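Resealing the joint between a bench top and wall panels

Applies to fixed benches in kitchens, tea rooms and workshops where a rigid top meets sheet wall lining. Allow an afternoon for the work and a full night for curing.

Materials
Neutral-cure silicone, Trernar 700 or equivalent
Closed-cell backing rod, one size larger than the gap
Masking tape, scraper, isopropyl alcohol, lint-free cloths

1. Clear the bench and check that the top is fixed. A top that moves under hand pressure will tear any sealant, so tighten the brackets first.

2. Cut the old bead along both edges with a sharp blade held flat. Pull it out in lengths. Residue left in the corners can be softened with Fliteck remover, then scraped.

3. Wipe both faces with alcohol and let them dry. Do not use dishwashing liquid — it leaves a film.

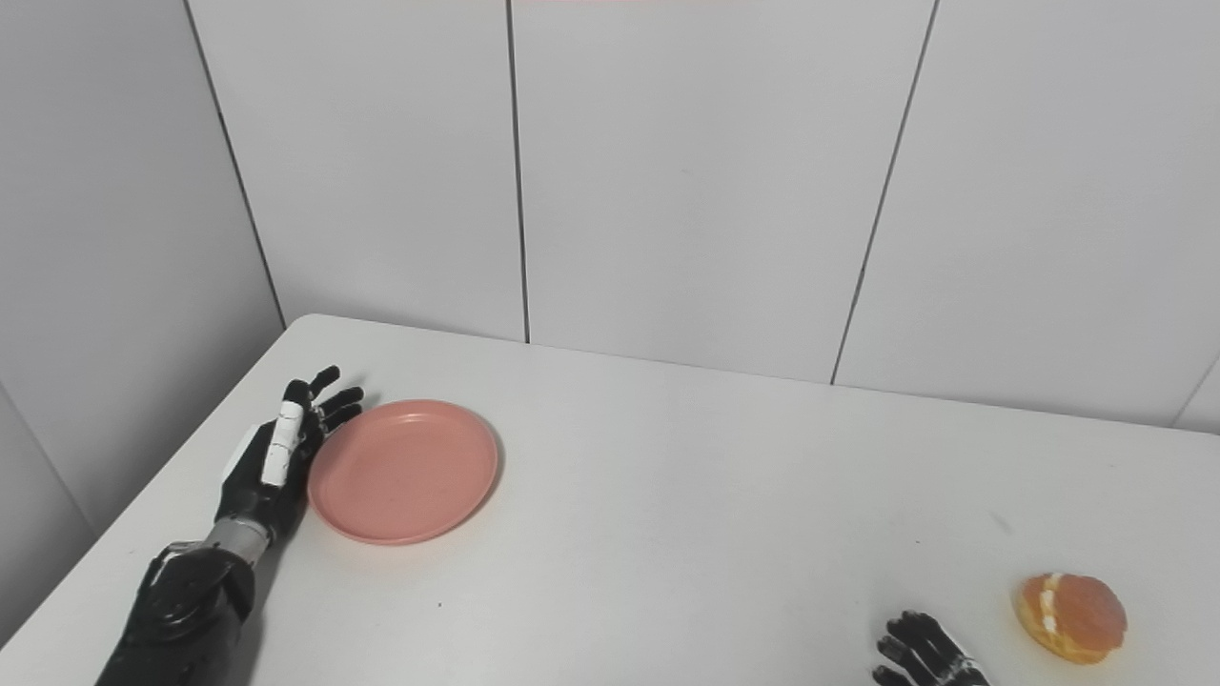 White top against pale grey wall panels. The joint runs along the far edge.

4. Measure the gap at both ends and in the middle. Up to 5 mm can be filled directly. Anything wider needs backing rod, pushed in to a depth of half the gap width.

5. Run tape along the wall and the top, 3 mm clear of the joint on each side. On long runs, overlap the strips in the direction of tooling.

6. Cut the nozzle at 45 degrees and gun the bead in one pass. Tool it once, then remove the tape while the silicone is still wet.

7. Keep the joint dry for 24 hours. Colour-matched silicones can take longer; check the cartridge.

If the panels are butt-jointed, seal the vertical joints before the horizontal one. The bottom of each vertical bead should finish behind the bench bead.

Last revised 2025-01-16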